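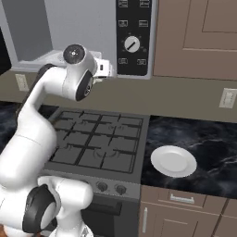
Comparing two wrist camera positions for microwave tasks in simulation

I'm trying to choose between two camera mounts and two grippers for a single arm before we order hardware, and I'm doing the first round in a simulated kitchen. The tasks are opening the microwave, pressing a button on its panel, and turning the dial. In the pose I posted, the gripper is just beside the lower left corner of the control panel, with the wrist in front of the lower part of the microwave. The trouble is how high the microwave sits over the stove. The arm has to reach up past the cooktop, and the two camera mounts give very different results once it gets there.

Mount A puts the camera on top of the wrist, looking along the fingers. Mount B puts it under the wrist, tilted up 18 degrees. Both feed the same policy at the same resolution. I ran 258 episodes on each, same starting poses. A does better on the button task and B does better on the dial, and neither is good at opening the door. I also have a fixed camera over the right counter that I have been leaving out of the policy input.

The grippers are the stock parallel one and the Tesska narrow-finger model. I only have the Tesska as a mesh with a collision shape I made myself, so I don't know how far to trust it. When I swap it in, the button success goes up a lot, more than I would expect from thinner fingers.

What I would like to know:

Is it fair to compare grippers this way, or is my collision shape doing the work?

Should I pick the camera first and then the gripper, or test all four combinations?

Does anybody run position control for button presses, or do you switch to impedance for the last bit?

Controller is joint impedance at the moment. The sim steps at 2,000 Hz and the policy runs much slower than that. I can post the config if it helps.

clomham_bench

----

Test all four. It's only four, and the camera and the gripper are not independent. Thinner fingers block less of the image, so part of what you are seeing with the Tesska may be a camera result and have very little to do with contact. You can check that without any new training. Keep the stock gripper's collision shape, swap in the Tesska visual mesh only, and run your button episodes again. Then do the reverse, stock visual with Tesska collision. Expect some odd looking contact in both cases, but the numbers will tell you which half of the swap matters.

On the collision shape, look at what you used for the fingertips. If you made it from a convex hull of the whole finger, any concave part has been filled in. That can give you a wide blunt tip, and a blunt tip will press a small flat button from angles where the real finger would slide off. We had this on a drawer setup at Sostport and spent most of May thinking we had a good gripper. Split the finger into several boxes and a small capsule at the tip, and turn on collision drawing so you can see them.

Also check how the sim decides a button is pressed. In some kitchen assets it is only a contact flag between any robot part and the button shape. If the side of the hand brushes the panel, that counts. With a panel as tight as yours, buttons in two columns and the dial between the lower rows, I would log which part of the robot made the contact and throw out everything that isn't a fingertip.

For the press itself I stay in impedance the whole way and lower the stiffness along the press direction for the last bit of travel. Position control will press the button too, but in sim it hides a bad approach, and you find out about it on hardware.

One more thing on the fixed camera. Put it back in for at least one run of each combination. When the hand is up against the microwave a wrist camera sees panel and not much else, and a policy with no outside view has a hard time telling how far along it is. A view from over the right counter should at least have the panel side of the microwave in it, though check that the upper cabinet isn't in the way from where you placed it.

Kazimiera Malinowski

----

I would go with mount A. Top of the wrist is what most people use and there are more brackets for it. Mount B hits things.

jakubowski_r

----

Agree with Kazimiera about the fingertip boxes. A few notes on the camera side, from doing nearly the same comparison on a different arm.

Your 18 degree tilt may be helping the dial and hurting the buttons for a plain reason. From below, the pointer on the dial stays visible while the fingers close on it. From above, the fingers cover it at the moment you need it. For buttons it goes the other way, because the lower camera looks up past the target. Try a smaller tilt before giving up on B. I would sweep it in small steps and run around 60 episodes at each, enough to see the trend, then do a full set at the best one.

Add the camera body and bracket to the collision model if you haven't. Mount B hangs under the wrist and the arm is working above a stove. The grates will be well clear while you are up at the microwave, but on the way up from a low starting pose the bracket can catch the edge of the cooktop or the oven handle. If the bracket is visual only, you will never see that happen. It cost us a cable later.

Door opening is a separate problem and I wouldn't use it to choose a camera. Log the joint positions over a door episode and see how close you get to the limits. With the base where you have it, the arm may simply be running out of comfortable reach partway through the swing. Move the base back a little and repeat with everything else the same. If the door gets better on both mounts, you have your answer, and then you can return to the original base position for the other two tasks or redo them all from the new one.

Please do post the config, mainly the joint damping and the contact settings on the dial.

tfell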